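Lab 3 handout - cable on a frame (S. Rashidi)

1. The frame
Grooved aluminum bars, laid flat on the blue cloth. Triangle brackets go on the inside of the corners. Check there square before you clip anything.

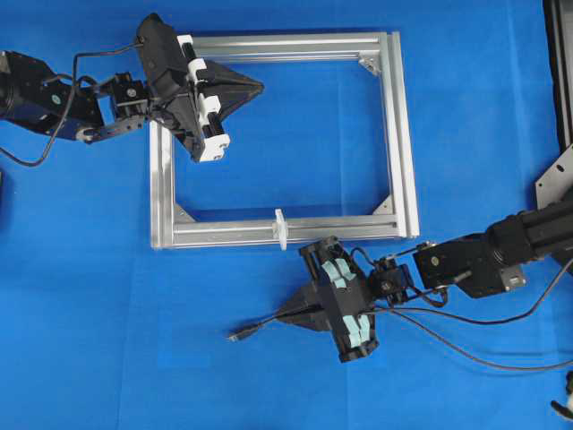
2. The cable
USB cable runs along the rail, white tie below the plug. Dont pull the tie tight on the ribbed part.

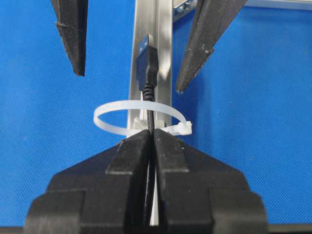 3. Clip
White clip wraps the bottom bar. Slide, don't pry. Sketch yours, due 9/14/23.

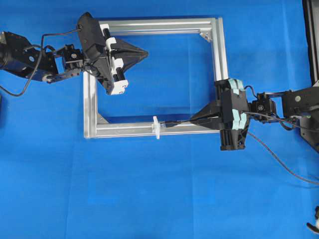

Fig. 3. Clip on bottom bar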